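Marble contact paper for a desk – worth it?
Posted Sunday, March 7, 2021

giorgia_v
Redoing my tiny work nook and I want something fake-marble under the laptop. Does it look cheap?

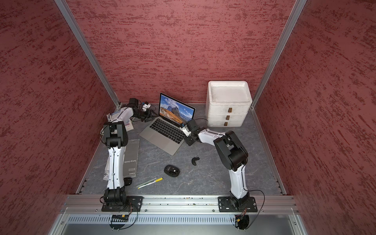 rilcombe47
Contact paper is fine if you go matte. I'd stick with gray and those faint white veins, especially next to dark red walls. Bold veins get busy fast!

ilsep
Disagree – I had it for 10 months and my mouse skipped constantly. Get a pad.
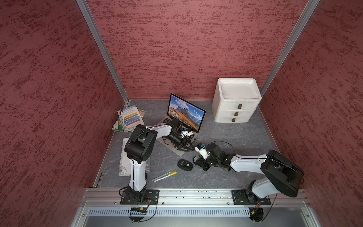 rilcombe47
Mine never skipped, but I use a cheap old mouse lol

giorgia_v
OK, ordering a pad too.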